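Talbridge Bedding Collection Passes 400 Households

June 17, 2021

The bedding collection in Talbridge has now received items from 400 households, the organizers said this week. The collection started in April and it accepts duvets, blankets, pillows, towels and clean clothes that people do not need anymore.

Lavanya Krishnan, who started the project from her apartment on Lachance Street, said most of the work is done at home, on an ordinary bed. Each household is asked to lay everything out on top of the bedding and sort it there before it goes into bags. White cloth is kept apart from the dark red and other strong colors, so that one wash does not spoil another.
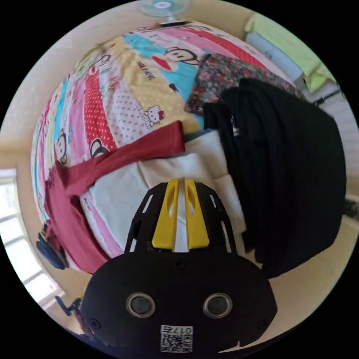 The bags are then brought to the hall on Daveo Road, where they are weighed and given to families who have moved to the town recently. Until now 942 bags have been given out. Another 50 are waiting for a second wash.

Children's bedding is the most wanted, according to Jolene Tipoki, who keeps the list of requests. "The parents ask for bright things," she said. "A plain sheet is useful, but a child who came to a new room wants to see something on the bed." Covers with cartoon prints, such as the Paul Frank monkeys on colored stripes, are usually taken on the same day when they arrive. Green or red pillows and cushions are also welcome, and they do not need to match with anything.

Small electric fans were added to the list this month, after several families in the Pledberg apartments complained about hot bedrooms. The fans must have a complete blade guard and a cord without damage.

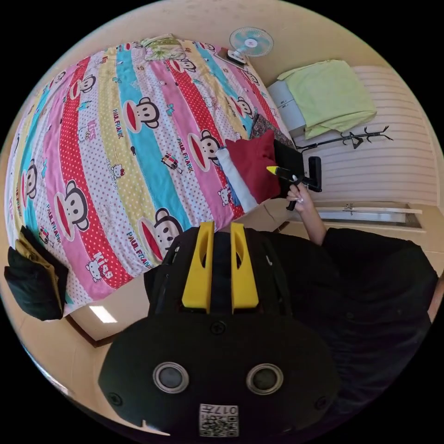 How to give

Bags can be left at the hall in the morning until noon. Please write on the bag what is inside and the size of the bed. Mattresses and torn pillows can not be accepted. The organizers hope to reach 1044 bags before the end of the summer.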